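Wrist camera vs. fixed camera for slot insertion - results

wandlow_rk
Finished the comparison in October. Task is placing a flat packet into one compartment of a tiered wooden organizer. Same policy, same 700 demos, only the camera input changed. Wrist view alone: 55 percent. Wrist plus fixed overhead: 9 points better. Most of the difference is at the divider edge, where the fingers hide the slot.

tolstep
What was the success criterion? "In the compartment" and "released without catching" are different numbers.

wandlow_rk
Released, packet stays in when the hand backs off. 8 second timeout.

moussa_grip
I don't buy occlusion as the cause. We ran something similar on the Ivix hand and the failures tracked packet tilt at grasp, whatever the cameras were doing. Did you log tilt?

wandlow_rk
Not in this run. Tilt is visible in the wrist view though, so the policy has it as input.

moussa_grip
Visible to you. Whether the policy uses it is a separate question. Fix the grasp angle and rerun before crediting the second camera.

tolstep
Agree on the rerun - also vary the lighting. A bright background will wash out the far partitions.

wandlow_rk
Fair. Will rerun with grasp angle binned. Wrist view for reference: 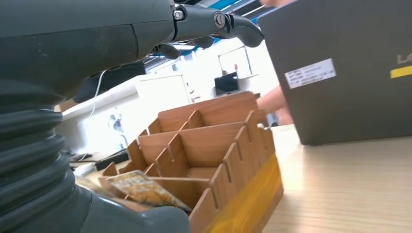 Wrist camera, packet partly inside front compartment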